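Durkby Makers Board > Arms, Grippers and Cells > Artificial flower cell, fingers closing off centre

vandenshed
Evening all, and sorry in advance for the essay! I look after the flower sorting cell at Brakolow, one arm with a wrist camera and a pair of flat black fingers, working off a white table. Since March it's been closing a touch left of every stem. I swapped the finger pads and re-ran the hand-eye calibration at the 169 mm standoff, and it's still doing it. Blue hydrangea heads and loose leaf sprigs are what I test with.
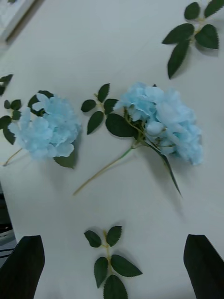
My feeling is the left finger mount has a bit of play in it, but Colette Besson on our afternoon shift reckons it's the camera bracket, and she's usually right about these things (annoyingly).

fleury_bench
Lovely little job, that. I'm with Colette. Put a thread locker on the bracket screws, nip them up evenly and calibrate again before you go near the fingers. Ours at Fleury drifted for weeks on 2 loose screws.

Clémence Royer
I'd have to disagree, with affection! If the bracket had moved, your calibration would have soaked it up. Pull the left mount, clean the dowel holes and feel for wear. And do look at your focus while you're in there, because up close these lenses lose the edges altogether and everything goes to soft colour.

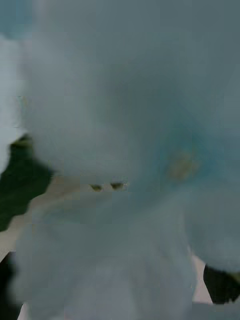
I lock mine at the height where the fingers close and put a dab of paint on the ring so it can't wander. Takes ten minutes with a cup of tea.

vandenshed
Thanks both, you're very kind. I'll do the mount first, then the bracket, and I'll check the lens ring too. Does anyone have the torque for those 4 mm screws? The Vanden manual just says "firm".

fleury_bench
3 Nm on ours, but go gently into aluminium, mate.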